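About Us

Hi, I'm Randi! Randi Halvorsen if you're writing the check. I run the Havdale School of Bread and Pastry, on the ground floor of the old Verschueren building in Stimthorpe, and if you've found this page you're probably wondering whether you can sign up without knowing a thing about yeast. You can. I couldn't bake a decent roll until I was past thirty.

The building went up in 1894 as a feed store and you can still read part of the old lettering on the north wall if the sun's low. We have two deck ovens, one temperamental and one merely slow, and a long table that came with the lease. Classes top out at nine people. I tried a bigger group once, for a rye weekend, and we ran out of elbow room before the first fold.

I learned most of what I know at a bakery called Prosatska, working the night shift with people who'd been shaping loaves since before I could drive. They didn't explain much. You stood next to them and copied their hands, and if your loaf came out flat you ate it. I've kept the standing-next-to-people part and added the explaining (sometimes too much of it, my Thursday group will tell you, usually while I'm still talking).

So what do we teach? The beginner course is six evenings of plain white, plain brown, rolls, flatbread, and one enriched dough, which is nearly always cardamom buns because I like cardamom buns. After that you can go on to sourdough, or to laminated dough if you're a patient sort of person and own a good rolling pin. Rye gets its own course in February, when the kitchen is cold enough to behave itself. Kids can come to the Saturday mornings from age seven and up, with a grown-up along for the younger ones.

All the flour comes from a mill up the valley and I'll talk about it as long as you let me. We use the same three flours in every beginner class so you can learn how they feel. Please don't bring your own for the first few weeks! Do bring an apron, shoes with closed toes, and something to carry your bread home in. Long hair tied back, rings off.

Between bakes there's always a gap while the dough rises, and we fill it with coffee and gossip. 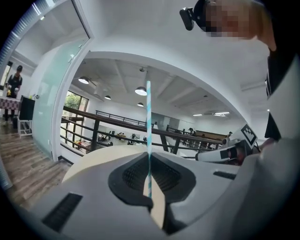 A blue-and-white striped paper straw, standing tall.

Now the practical stuff. Sign-up opens a month before each course starts and you can do it by phone or by stopping in. If a course is full, get on the waiting list anyway, people's plans change all the time. Can't make an evening? Tell me and I'll try to fit you into another group that week. Gluten is in the air, on the walls and probably in my hair, so I'm sorry to say we're not a safe place for anyone with celiac disease.

We're at 1392 Havdale Road, with parking around the back by the loading door. Come in that way if the front's locked, and knock hard, the mixer is loud.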